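The two-basket table

Renato Panganiban starts on the cell at six in the morning, before the lights over the packing hall are fully up, because he likes the quiet. The Plekix arm at Jundton has run 3918 picks this month and he wants it fresh for the next batch. "You can hear a dry joint before you can measure it," he says, one ear close to the elbow as it swings. Then he grins and makes it swing again!

His service routine is a joy to follow. First the fingers: off with 4 screws, a wipe, a look at the pads under a desk lamp, back on. Then the cable, which he lays over the wrist by hand and checks through every turn of the last joint. A loop that's too short tugs, and a tug shows up as a grip that lands a hair to one side. He has a notebook full of those hairs, going back to April.

After that comes the part he clearly loves, putting the cell through its paces with groceries and bathroom stuff. 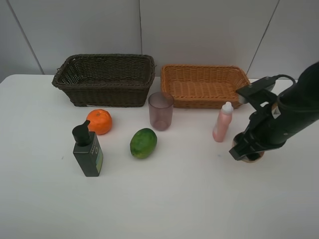 The gripper comes down over a round object beside the pink bottle at the Jundton cell.

Every item gets a slow approach and then a quick one. Fruit is where a badly set grip gives itself away, so Panganiban begins there, with the closing force turned low, and works up to 900 on the controller's own scale. Most things are happy by 500. If a peel gets marked he drops the setting, writes it down and goes again with another piece (the marked ones become lunch).

Bottles ask different questions. A pump head sticks out to one side, and the software from Skikar needs to know how far the open fingers must stay clear of it. He jogs the arm past at a crawl, pendant in hand, talking to it the whole way.

Between runs the arm parks well back and he resets his zero against the table.

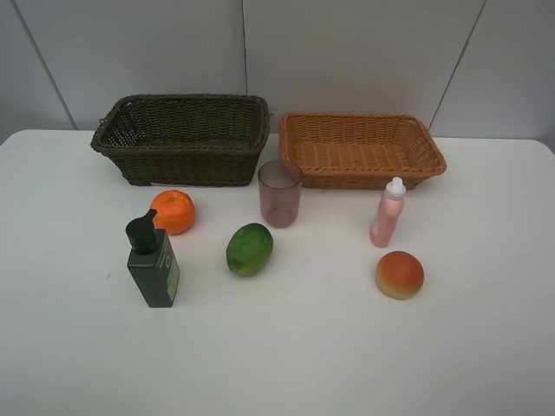
When the grip drifts

Panganiban's first move is always the pads. Worn rubber looks like a software fault for days, and he has chased that one more than once. If the pads are good he goes to the wrist bolts, then the cable again, and only then does he open the laptop.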